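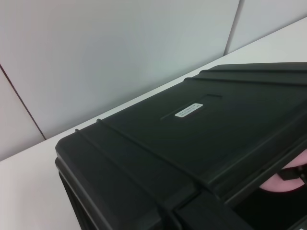 Who checks the death notice?

Family History | Notices and Tributes

Adanech Dinsa has read 416 death notices from the Jandach district paper and doesn't trust many of them. I went along expecting to argue with her. Families know their own dead, surely.

"They know the person they had breakfast with," she says. "Ask them what year Grandad left school and you'll get three answers, and the loudest one goes in the paper."

She compared the notices with parish books, school rolls and electoral rolls, where those survive. In 67 of them the birthplace was wrong. In 26 the person had been given a war record that belonged to a brother or a cousin. I asked how she could be so sure about the brothers, and she admitted she couldn't, not in every case. "Say likely, then. Put likely."
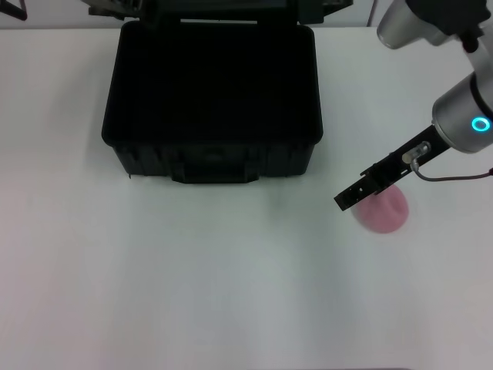 Souad Bennani takes a different view, and put it to me by phone: a notice is written in two days by people who haven't slept, and marking it like a school essay is a bit rich. She also asked who had checked the parish books. It's a fair question. The clerk at Plikilden spelt one family's name four ways in a single January.

Dinsa doesn't dispute that. "I've never said the church was right. I've said they can't both be right." Her complaint is with what happens later, when a notice gets copied into a family tree, then into someone else's, and by then it has a footnote and looks like proof. 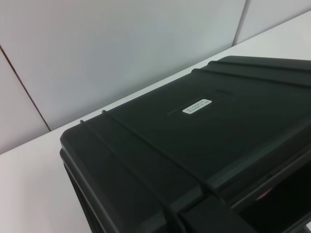 I'm less convinced by her remedy. She wants families to write the facts down early, with the person still around to be asked, and to note where each one came from. My own aunt took nine years off her age and would have done it again in writing.

"Then you write down that she said it," says Dinsa. "Her word, her date. I don't mind a fib if I know whose it is."

She still has the Tanoli notices to go through, 777 of them, and plans to start on the oldest.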